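I went to the Saturday open day at Dernberg mostly for the free coffee, and I left wanting a two-arm robot setup I have no room for. Margus Raudsepp ran the demo table and let us hang around as long as we liked, which in my case was 63 minutes (my parking slip says so!).

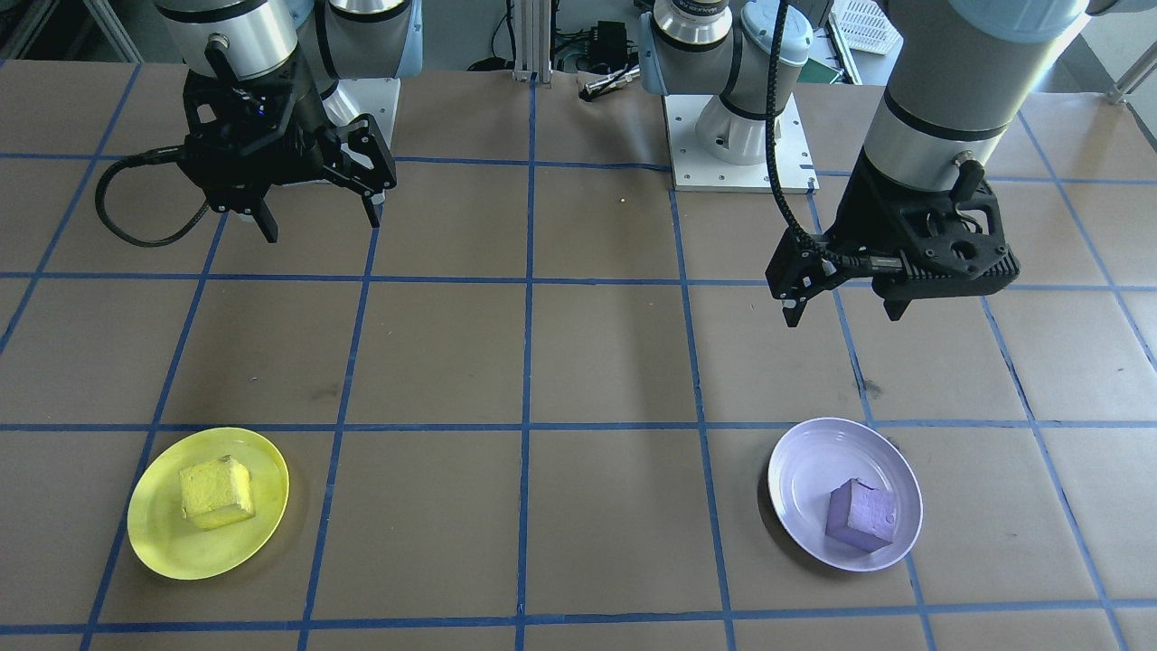
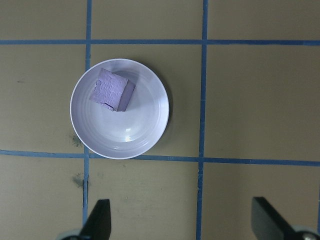
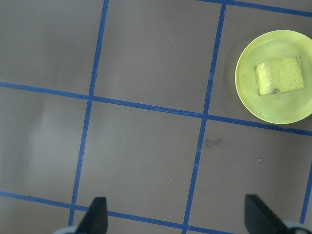
Blue tape on the table, foam cube on a plate, that's the level of fancy here.

What I liked: you can stand close, and Margus answers dumb questions without sighing. I asked five. The wrist camera views were my favorite part — I could have watched those all day. What I didn't like: the room is loud, and the handout reads like a tax form. Still, four stars from me. Go early, and skip the Pranby booth next door unless you want a tote bag.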